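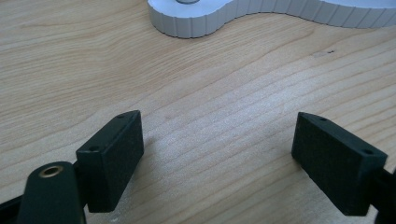
The black finger pads of a hand-held gripper, open over a wooden tabletop.

The Boralmont comparison was a bench trial of hand-held grippers, held in June and written up by the engineer Noreen Sandhu. It set two designs, the Kollitz and the Mirani, against each other on simple pick-and-place tasks. Its results are often quoted in favour of flat finger pads, although the evidence for that is thin.

Design

Both tools carry a camera that looks down over the fingers, and both are opened and closed by hand. The Kollitz has stiff, flat pads fixed with screws. The Mirani uses softer pads that bend around an object. Each was given 100 attempts on the same set of household items, and all the attempts were made by 7 operators who had used the Kollitz before. None had used the Mirani.

Results

The report gives the Kollitz a clear lead on boxes and a smaller one on round objects. Grip force was not measured. A dropped item counted as a failure only if it left the table, a rule that probably flatters both tools. A further 40 attempts with worn pads were left out of the main table and appear only in an appendix, where the gap between the two designs almost disappears.

Criticism

Reviewers at Anero asked why the operators' earlier practice was not taken into account, and whether a camera view partly filled by the fingers had affected some users more than others. Sandhu accepted the first point in a later note but did not repeat the trial. The makers of the Kollitz still cite the original figures in their sales material, without the appendix.

See also

Parallel gripper
Finger pad wear
Wrist camera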